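Clenilero Table Service Project
Progress report to the Burnham Fund
Period ending June 2022

Summary

The project teaches a robot arm to set and clear tableware from demonstrations given by people. In this period we finished the hand-held gripper, moved most of our recording over to it, and collected the first full set of demonstrations for the tableware tasks. We recorded 1,023 demonstrations in total. Of these, 251 were given by remote control of the arm and the rest with the hand-held tool. Spending is within budget, and one milestone has been moved.

Work on demonstrations

The original plan relied on remote control alone. An operator moved a small leader arm and the robot followed it. The recordings were good, but the work was slow, and operators found it hard to judge how far the fingers were from a rim. New operators needed a lot of practice before their recordings could be used.

The hand-held gripper has the same finger shape as the one on the arm, with a camera mounted behind the fingers. The operator holds it and does the task directly at the table. Training a new operator now takes 40 minutes, including calibration. We have kept remote control for checking the arm's reach and for tasks where the arm's own limits matter.

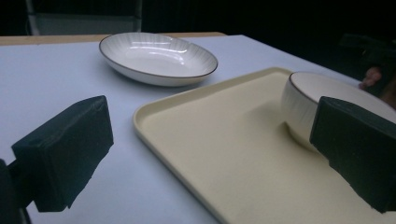
Bowls and shallow dishes are treated as separate grasp classes. A deep bowl can be taken by the wall with one finger inside. A shallow dish has sloping sides and little height, so the operator has to come in lower and close more slowly. Operators were mixing the two approaches early in the period, and the trained policy did the same. We wrote a one-page guide and recorded the dish tasks again.

Glossy glaze remains a problem for the tracking software. Bright reflections shift as the tool moves, and the software sometimes takes them for fixed points. We dropped 23 demonstrations for this reason. Changing the angle of the lamps helped, and we now run a short tracking check before each recording block.

Finger wear

The printed fingers wear at the edges sooner than we expected. Bredel has quoted for a harder material and will supply a test batch. Until then we print replacements in house.

Changes to the plan

The transfer tests on the arm at the Ghoneim site were due in this period. The site's power work ran over and the tests did not start. We ask the Fund to accept a new date of November for this milestone. No extra money is requested.

Next period

We will train on the full set of tableware demonstrations and compare the result with a policy trained on the remote control recordings only. We will also add stacking and start recording at a second table with different lighting. The grasp guide will be sent to the Fund with the next financial statement.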